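Noreen Warraich
A few posts on parcel dimensions and volumetric weight, following the changes Tremier made to its counter rates in November. I send a lot of small consignments and have had the same surcharge query three times now, so I am setting it out in one place. 1/

Carriers charge on whichever is greater: the weight on the scale, or a notional weight worked out from the size of the box. The second figure is the volumetric weight. Length times width times height in centimetres, divided by a fixed number. The result is in kilos. 2/

Tremier's divisor used to be more generous. It is now lower, so the same box produces a higher notional weight. The rate per kilo on the card has not moved. People look at the card, see no change, and then get a surcharge notice. 3/

Hegarty still publishes its divisor on the back page of the tariff. Tremier has put it in the terms, under "Measurement and assessment". Search the document for "assessment". Searching for "volumetric" finds nothing. 4/

Dimensions are taken at the widest point, and this includes bulges. A carton that is 30 cm wide flat can measure 33 once it has been overfilled and taped. The scanner at the Skurton depot reads the bulge. Your tape measure, laid along the seam, does not. 5/

Each side is then rounded up to the next whole centimetre before multiplying. They do not round the total. On a small box this matters more than you would expect. 6/

Shoaib Orakzai asked whether soft packaging is treated differently. It is. A mailing bag is measured as the smallest rectangular box that would hold it, lying as it lay on the belt. If the contents have slid to one end, you are charged for the height at that end across the full length of the bag. 7/

So for soft goods: spread the contents evenly, press the air out, seal, then fold the spare flap under and tape it down. An untaped flap gets measured as length. 8/

Long items are a separate matter. Anything over the length limit goes to manual handling whatever it weighs, and manual handling is a flat fee on top. Tubes are included. Measure a tube with its end caps on. 9/

Mixed shapes cause the most trouble. One long flat thing and several small round things in a single carton means paying for a lot of air. Often two parcels cost less than one. Work out both before you tape anything. 10/ 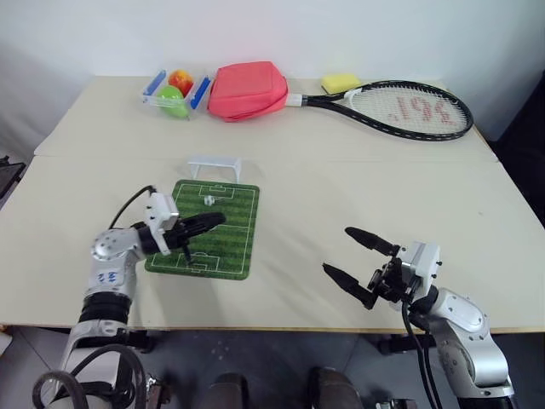
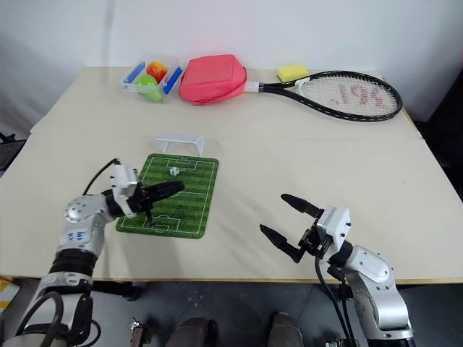
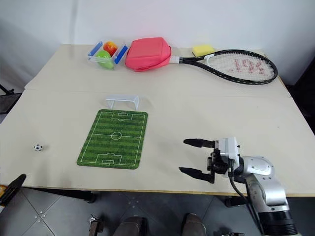
Rigid, soft, long. 11/

Worked case. Rongrong Liao had a carton assessed at a higher band than she had paid for. She had declared the weight correctly. The receipt showed a surcharge with the code 265 and no explanation. 12/

Code 265 means "dimensions exceed declared". It has nothing to do with weight. If you reply with a photo of the parcel on your kitchen scales, as she did first, the claim is closed as not relevant and you have to open another. 13/

What they want is the three outer dimensions, the parcel number, and the make and size code of the carton if it is a stock one. Hers was a Skomari carton with the size printed on the base flap. The second claim was settled in 6 working days. 14/

The claim form allows 200 characters in the comments box. It does not warn you when you go over. It cuts the text off, and the person reading it sees only the first part. Put the numbers first and leave out the greeting. 15/

Birsen Duman points out that counter staff can measure the parcel for you before you pay, and that their measurement then stands. Correct, with one condition: it has to be entered on the receipt as "counter measured". If it says "customer declared", the depot scan overrides it. Check before you leave the counter. 16/

I have not been able to find out whether the drop boxes use the same scanner or a different one. Laiba Bukhari thinks parcels from the boxes are all scanned at Skurton. If anyone has a receipt from a drop box with a depot name on it, I would like to see it. 17/

Correction to post 6: the rounding applies to Tremier only. Hegarty rounds to the nearest centimetre, up or down. 18/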